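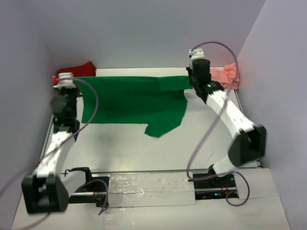
Subject: Re: [linen-swap] folding the green ones

Sorry for the slow reply, on my break and typing with one thumb.

> We got our share of the Clasenach lot in November, all 24 of the
> green cloths, and they won't sit square on the shelf. I fold in
> half, then half again, and by the second fold the corners are
> off. Ironing first helps a bit but I'm not ironing 24 of
> anything. Do you fold flat on the table or hold them up? And
> does anybody wash them with the whites?

Hold them up. Both top corners, pull the top edge tight, let the rest hang. Give it a second to drop before you do anything else. If the top edge is slack the whole thing goes crooked from there and you'll be chasing it.

Then lay it down from the bottom edge first, away from you, so it goes onto the table without trapping air. Smooth from the middle out. Corners together, fold toward you, turn, fold again. I stop at quarters. Thirds look nicer but they won't fit the Nolta bins, the lids pop.

If your arms are short (mine are) get someone on the other side. One corner each, step back til it's taut, walk in to meet. Way faster with two and you don't get that diagonal pull. We did 100 of the hand towels like that before supper and still had time to do the pillowcases.

Washing: NOT with the whites. I did it once. I have 5 mint coloured tea towels now, if anyone wants them. Cold, on their own, first three washes at least. After that I put them in with the darks and haven't had any trouble. No softener, they go slippery and then they really won't stack.

Hang them by the short side if you can. By the long side they get a sag in the middle and you're back to ironing. Dryer is ok on low but take them out while theyre a bit damp and fold right away.

Also, the colour on the second Clasenach batch is a touch different from the first, more yellow. Keep them in separate piles or it'll bug you.

Does anyone still have the spare shelf dividers from the Nolta order? Need two, will trade for the tea towels. Can pick up after 4.

Gotta run, buzzer's going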